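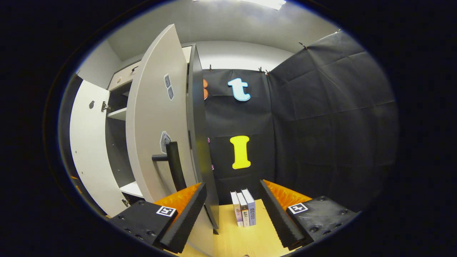

One reader of the Stostitz set wrote in to ask why translated titles are listed twice, once under the original language and once under English, and whether the duplicates should be dropped before counting loans. They should not be dropped. The two rows share a work_id, and loans are attached only to the edition that went out.

Trellerdale Paperback Loans, data card

Contents
1106 edition records and their loan counts from the Trellerdale and Riihimäki reading rooms. Paperbacks only. Hardcovers, magazines and audio are in a separate file with a different key.

Files
editions.csv - one row per edition
loans.csv - one row per edition per month
subjects.txt - subject codes, tab separated

Fields in editions.csv
edition_id: integer, unique
work_id: integer, shared by all editions of a work
title: as printed on the title page, not the spine
lang: two-letter code
pages: integer, may be blank
room: T or R

Encoding
UTF-8, comma separated, double quotes around any title that contains a comma. Older exports from the Stestent catalog software were Latin-1 and broke the Finnish titles. These were repaired by hand, and up to 6 may still show a wrong character.

Known problems
Page counts are missing for most Riihimäki rows. Renewals count as new loans in Trellerdale but not in Riihimäki - do not compare totals between rooms without correcting for this. Two-volume works have 2 edition rows and one work_id.

Sampling
sample.csv holds 500 editions drawn at random without regard to room or language. Use it for testing import scripts only.

Updates
Loan counts are refreshed each September. Edition IDs are never reused, and withdrawn copies stay in the file with a loan count of zero from the month of withdrawal.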